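25 Dec 2024 - Laduston bench, quiet shop

Came in for a couple of hours to finish the cup notes while the place is empty. The Hollenstein folks want to know what happens to the sorting table when the arms take over the cup runs, and I keep putting off writing it down.

So far the big change is who stands where. Before, two people sorted the whole shift. Now one person loads, checks and clears jams, and the other has moved over to the Skideck line, where they were always short. Wrists are happier! Boredom is worse, I think. Watching a machine for 80 minutes is harder than doing the job yourself, and two of the night crew told me so pretty bluntly. I'd like to swap roles every 18 cycles and see if that helps.

Log says 1,017 picks since the new finger pads went on. Takach still owes us 10 spare pads - chase that again.

Purple cup in the right gripper, blue one next to it, both at the black container: 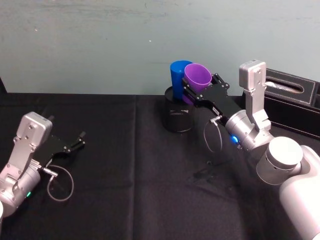
Who gets to stop the arms when something looks off? Anyone on the floor, with no sign-off needed, and the restart belongs to whoever is loading that shift.

Still to do: print the stop rule big enough to read from the Skideck side, and ask the night crew about the swaps before I put them on the schedule.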